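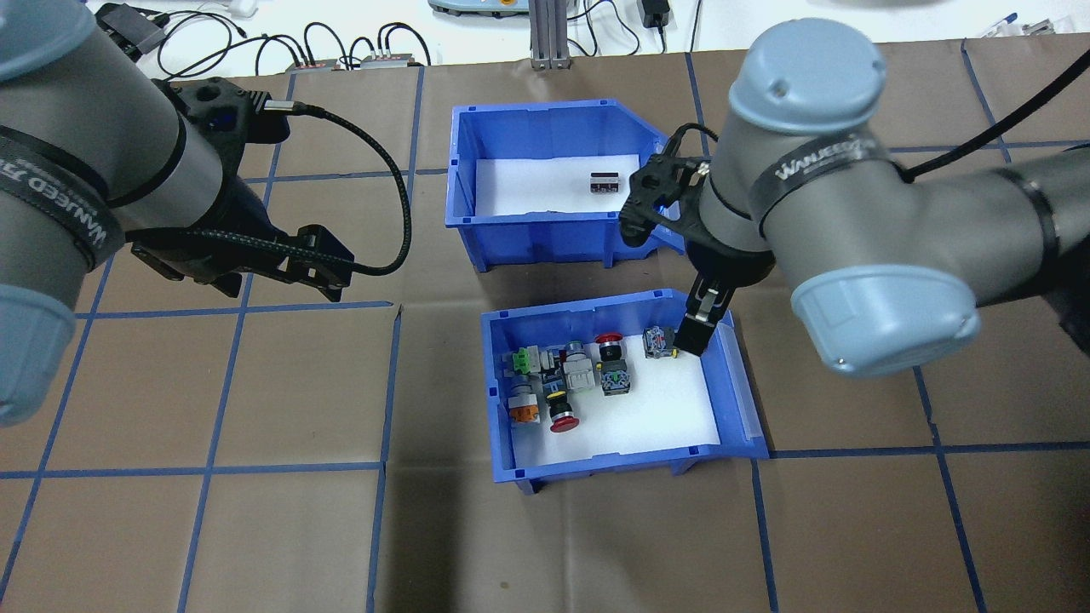 3. Do jury prizes sell tickets?

The Skurotden Film Awards claim that a win "transforms" a small picture's run. We weren't convinced. Our group followed four winners, including Felero and Cavalcanti, through their theatre bookings.

Felero sold 2628 tickets over its whole run, but 700 of those came before the ceremony. Cavalcanti sold 151 in the week after its win — hardly a stampede. The organizers' own program credits the prize with both results and offers no comparison with films that lost.

Kimau, the distributor, did not answer our questions about advertising. Until somebody separates ad spending from the award itself, we would treat the claim as publicity.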